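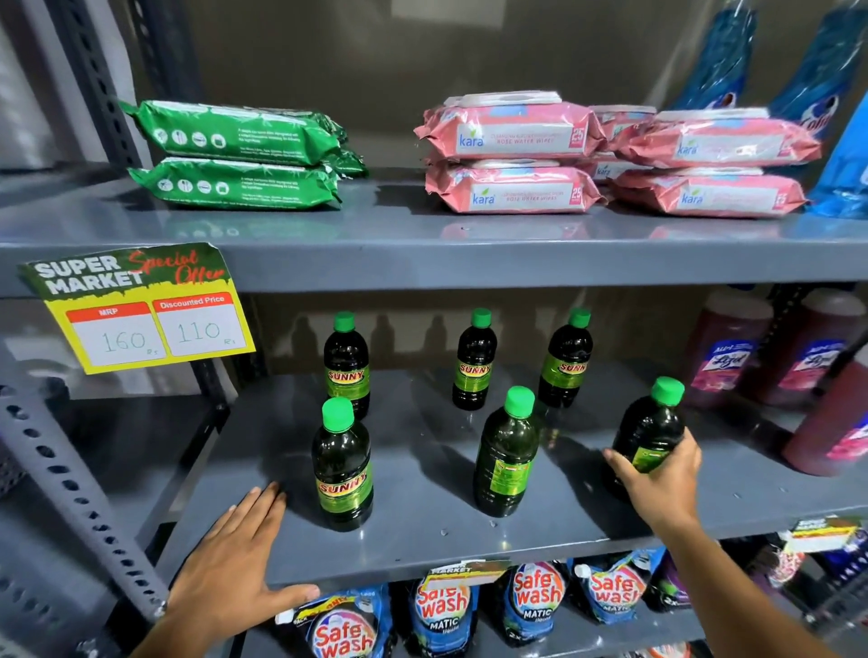

Newsroom > Press releases > Standards and practice
Products Services Newsroom Careers Contact

Mekuto and Piltuvby publish good-practice rules for shelf work shared by people and robots

TRILTOMBY, January 13, 2021 — Mekuto, a supplier of automation for retail stores, and the testing company Piltuvby today published a set of good-practice rules for stores where robots and staff fill and arrange the same shelves. The document is named the Shi Rules, after the Shi shelf robot on which the first tests were made. It can be downloaded without payment from the websites of both companies.

The rules are written for store owners, for robot makers and for the firms which install the machines. They treat ordinary shelf work: placing bottles and packs, turning labels to the front, closing the gaps in a row and checking that the price sign belongs to the product above or below it. Existing safety standards for industrial robots say much about fences and closed cells, but a store aisle has no fence, and the two companies saw a need for guidance that a store manager can read in one evening.

The first part concerns hands. When a person has a hand or an arm over a shelf, the robot must not reach into the same shelf, also when the free space looks large enough. It may continue only after the shelf is clear for 2 seconds. The worker does not need to press a button or wear a tag for this. A store may choose a longer waiting time, never a shorter one.

The second part concerns the goods. Soft packs such as wet wipes and detergent pouches must be tested separately from stiff bottles, and a result for one may not be used as proof for the other. Packs that lie in a stack are to be taken from the top. Household cleaning liquids receive their own section: a bottle must be kept upright while it is carried over other goods, and the robot must stop and call a member of staff if a cap is missing or a pouch is damaged. The robot may not try to clean a spill by itself.

The third part concerns price signs. Many small supermarkets still write their offers by hand on paper and tape them to the front edge of the shelf. A robot that reads such a sign must treat its reading as uncertain and ask a person before it changes anything in the price system. It must also not touch or cover the sign while it works.

The last part is about recordings. Human shelf work is often recorded to teach robots how goods are handled. The rules ask that workers give their consent in writing before the recording starts, and that they can take it back later without any effect on their pay or their hours. Faces of customers must be removed before the material leaves the store.

The tests at Piltuvby consisted of 2000 shelf tasks with 100 different products. Each task was checked by 2 persons, who worked separately and compared their notes afterwards. The test method is described in an annex — including the cases in which the checkers did not agree.

The Shi Rules are voluntary and do not replace national law. Comments from stores, workers and manufacturers are accepted until the end of February, and a revised text will be published after they are reviewed.

About Mekuto
Mekuto develops and installs automation for food and household stores. Its main office is in Triltomby.

About Piltuvby
Piltuvby tests machines that work near people and advises companies on safe use.

Press contact
Mekuto Press Office, Triltomby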